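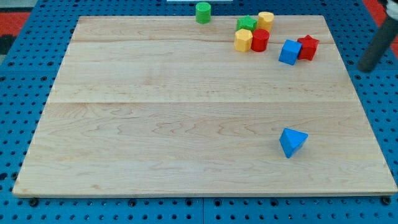 Chapter 4
Wood and Water

If you have ever lived in an old house, you already know something about this chapter, even if you have never picked up a saw. You know the bedroom door that swings freely all winter and then has to be shouldered open in August. You know the drawer that sticks, the floorboards that show a dark line between them once the heating comes on, and the kitchen table whose top seems to rise a little at one side for part of the year and settle down again later. People tend to blame the house for these things, or the builder. Mostly it is the wood, doing what wood has always done.

A living tree is full of water. In some kinds of tree the water in a fresh log weighs more than the wood itself, and anyone who has helped carry firewood in from a newly felled trunk will believe it. Some of that water sits in the hollow middles of the cells, like water in a drinking straw, and we call it free water. The rest is held inside the cell walls, and we call it bound water. The difference between the two will come up again and again, so it is worth stopping here until it feels comfortable.

When a log is sawn and stacked, the free water leaves first. The boards get a great deal lighter, but they stay very nearly the same size. Only when the free water has gone and the bound water begins to leave do the cell walls draw in, and then the board starts to shrink. The point between these two stages is called the fiber saturation point – a grand name for a simple idea – and you will find it marked on most of the graphs in this book.

Now, a board does not shrink equally in every direction. Along its length it hardly changes at all. Across its width it can change quite a lot, and it changes most of all in the direction that follows the curve of the growth rings. Suppose a freshly sawn board is 200 millimeters wide and loses 8 percent of its width by the time it is fully dry. It will have lost 16 millimeters, and that is more than enough to ruin a snug joint or pull a tabletop away from its frame.

The furniture makers of Balurley, a mill town we shall visit several times in these pages, had worked all this out long before anyone there owned a moisture meter. They cut their boards in November, stacked them with thin sticks between the layers so the air could get through, and left them alone until they felt right. The old Grilier workshop kept some of its planks for almost 50 years, though that had more to do with a family quarrel than with drying.

By the end of the chapter you should be able to explain why wide panels are so often glued up from narrower pieces, why a door panel is left loose in its groove, and why a varnished board still moves, only more slowly. You will also learn to work out the moisture content of a sample using nothing fancier than a kitchen scale and an oven.

Before you read on

Find a wooden door, drawer or tabletop at home and look for gaps, rubbed spots or small cracks. Make a note of which way the grain runs. Keep your notes, as we will come back to them in Section 4.3.

4.1 Where the Water Is

Let us begin with a small block of fresh pine that weighs 300 grams on the day it is cut.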